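El fallo que no aparece en el registro

6 de septiembre de 2021

En Rerkura mantenemos desde enero un banco de pruebas simulado para tareas de manipulación en una habitación con encimera. La última campaña sumó 1.191 episodios y terminó sin un solo error declarado. El controlador devolvió código cero en todos ellos, a la manera de un proceso de Unix bien educado, y el resumen se archivó como satisfactorio. Al revisar los episodios uno a uno encontramos 50 en los que la pinza había perdido la pieza antes de llegar al punto de entrega. El sistema había notificado éxito en los 50.

El mecanismo es conocido. El módulo de agarre, Calado, decide que hay contacto cuando la separación entre dedos deja de disminuir y el par del actuador supera un umbral. La comprobación se ejecuta una vez, al cerrar, y el resultado queda almacenado en una variable que el planificador lee durante el resto de la trayectoria. Si la pieza se desliza después, la variable no cambia. El brazo completa el recorrido, abre los dedos sobre el destino y da por hecha una entrega.
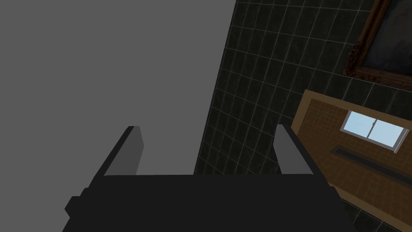

Pinza abierta y sin pieza, con la pared alicatada al fondo.

Se me ha objetado que un error de estas características, en simulación, carece de consecuencias. No comparto el argumento. El código que se ejecuta en el banco es el mismo que se despliega en la celda física de Halwood, sin una sola línea de diferencia en la lógica de agarre. Un estado falso de «pieza sujeta» habilita allí velocidades de traslado que sin pieza confirmada estarían prohibidas, y desactiva la rutina de búsqueda de objeto caído. Es una cuestión de seguridad y como tal debería haberse clasificado desde el principio. Figura, en cambio, como incidencia de calidad de datos, con prioridad 8.
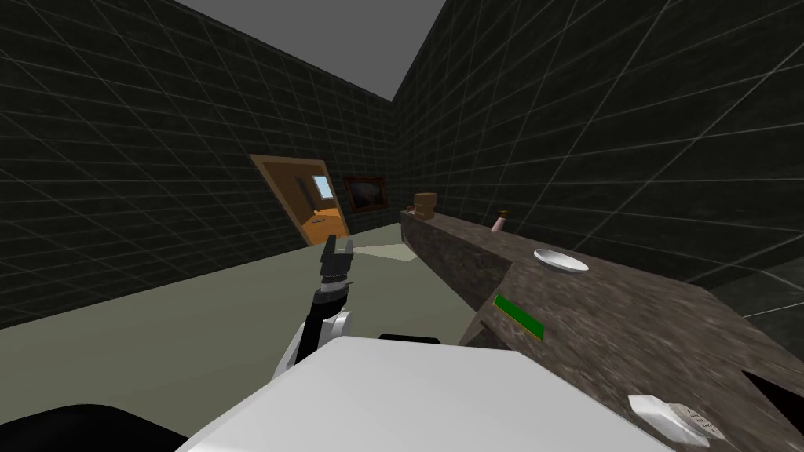 La detección de pérdida de agarre debe ser continua, y eso exige definir qué observa el sistema entre el cierre y la entrega. La propuesta habitual consiste en vigilar el par del actuador a frecuencia fija. Es una medida necesaria y me parece insuficiente: con objetos rígidos de poco espesor, el par residual por fricción interna puede confundirse con el de una sujeción débil. El repertorio de objetos agrava el problema. Una botella rosa que se estrecha, un cuenco blanco poco profundo y una pieza verde, plana y alargada, repartidos por la misma encimera, no admiten un umbral común, y sin embargo Calado les aplica uno solo. La apertura esperada debería formar parte de la descripción de cada objeto, con su tolerancia, y el planificador tendría que abortar en cuanto la apertura medida saliera de ese intervalo.

Hay un segundo defecto, menos visible y a mi juicio más grave. El evaluador que calcula la tasa de éxito no consulta la posición final del objeto, aunque el simulador la conoce con exactitud. Consulta la misma variable que el planificador. Quien escribió esa función quiso mantener la compatibilidad con la celda física, donde la posición real no está disponible, y el motivo es razonable.

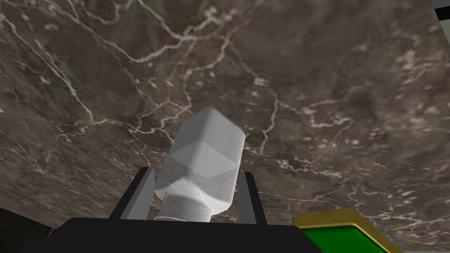

El efecto, no obstante, es que el sistema se audita a sí mismo con el dato que debería estar en cuestión. Cualquier evaluación de este tipo necesita una fuente independiente: en simulación, la pose del objeto; en la celda, una báscula o una cámara en el punto de entrega. El coste de la primera es nulo. El de la segunda es modesto frente al de una parada.

La corrección que hemos aplicado por ahora invalida el estado de agarre a los 8 ciclos de control sin confirmación. Reduce la ventana de error, pero no la elimina - y obliga a reconfirmar con un sensor que, como queda dicho, se equivoca con piezas delgadas. He pedido que la campaña completa se retire de los informes hasta que se recalcule con la pose final, y que el despliegue en Halwood quede limitado a velocidad reducida mientras tanto. La primera petición está aceptada. La segunda sigue pendiente.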